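Do You Need a Pizza Oven? A Stove Fitter Has Her Doubts

Xiuying Zeng has a pizza oven on her back porch, and for most of last year it had a tarp over it. She tells me this in the first minute, before I have my coat off.

"I bought it with my own money, so I get to complain about it," she says. "I've used it more this spring. I still wouldn't tell you to buy one."

Zeng fits wood stoves and ranges for a living, and for the past few years customers have been asking her about outdoor ovens instead. The pitch is familiar by now. You get the dome or the steel box, you light a small fire, and ninety seconds later you eat the best pizza of your life while your friends stand around looking impressed. I had read enough of these brochures to want a second opinion, and she had plenty of them.

I started with the ninety seconds.

"The pizza can cook that fast. Sure. What they leave out is the fire. My masonry one wants a long burn before the floor is ready, and I mean the floor, the bricks you set the dough on. People look at the thermometer on the door and think they're done. The air is hot and the bricks are lukewarm. So you get a burned top and a pale, wet bottom, and then they call me and say the oven's broken."

Is it ever broken?

"Once it was. A cracked flue collar. The other times it was the floor."

She has worked with three makes over the years and is careful about which one she praises. The Distex is a thin steel oven that heats fast and cools fast, and she thinks it suits people who want two pizzas and then bed. The Claninia is the handsome one, a tiled dome on a stand, and the customer whose bill she showed me paid $3768 for it with the base and the chimney.

"It's a good oven. It's very pretty. Is it worth five of the steel ones? I'm the wrong person to ask, I'm cheap." She thinks for a moment. "No. It isn't."

Her own is a Gough, bought secondhand for $774 from a couple who were moving and who, she suspects, had cooked in it twice. There was still packing foam behind the door.

I asked whether the flavor made up for the trouble. I have eaten pizza from a good many wood ovens and I've never been sure I could pick one out with my eyes shut.

"From wood? On a pizza? Hardly at all," she says. "It isn't in there long enough to pick up smoke. What you taste is the heat, the char on the edge. A gas burner that gets that hot will do the same job. My customers hate it when I say that." She does think wood matters for slow food, and this was the one subject on which she turned cheerful. She puts beans in overnight as the oven cools. She does a pork shoulder the same way, with the door wedged shut, and bread the next morning if there is any heat left. "That's what these things were built for. You heat it once and you use all of it. But you can't put beans on a brochure."

The wood itself is where she sees the most money wasted. Garden centers near her sell small nets of split logs with "oven ready" on the label, and she has taken her moisture meter to a few of them.

"I had one read 30 percent. You can't cook on that. You can hardly light it. It hisses at you, and your neighbor gets the smoke." She burns ash and beech that she splits thin and keeps under cover, and she won't use anything that reads over 20. She has no time for flavored woods, either. Apple and cherry are fine, she says, if somebody gives them to you.

Then there are the accessories. Flarach, the company whose catalog she keeps in the truck, sells a brush, a blower, a laser thermometer, an ash rake, a log holder and a special jacket for the dome. I read the list out and she said yes or no to each. Yes to the brush. Yes, grudgingly, to the laser thermometer. No to the rest of it, though she laughed at the blower.

"You have lungs," she says.

What about the peel? Every forum I looked at had a long fight over wood against metal.

"Have both, or have one and use more flour. I don't care. Make the dough wet enough and you'll ruin it on either."

I did push her on one thing. She sells these ovens, or at least she's paid to install them, and it seemed fair to ask why she would talk people out of the job.

"I don't talk them out of it. I ask how often they have people over. If they say every weekend, great, let's pour a slab. If they say, well, we would if we had the oven..." She shrugs. "You wouldn't. You'd have them over now and cook in the kitchen. A home oven turned all the way up with a steel plate in it makes a perfectly decent pizza, and you don't have to stand in the rain."

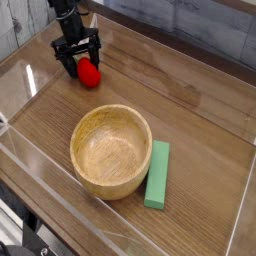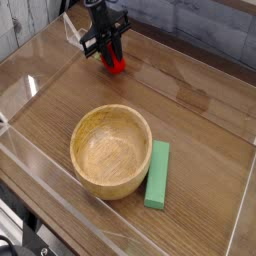
Red object at the gripper, clear-walled tray with wood grain below.

She did feed me before I left - bread, and a bowl of the beans, which had been in since the night before. They were very good. I asked if they would have come out any different in a kitchen oven set low.

"Probably not," she said, and went to find the lid. She has two slabs booked for June, both for people who told her every weekend.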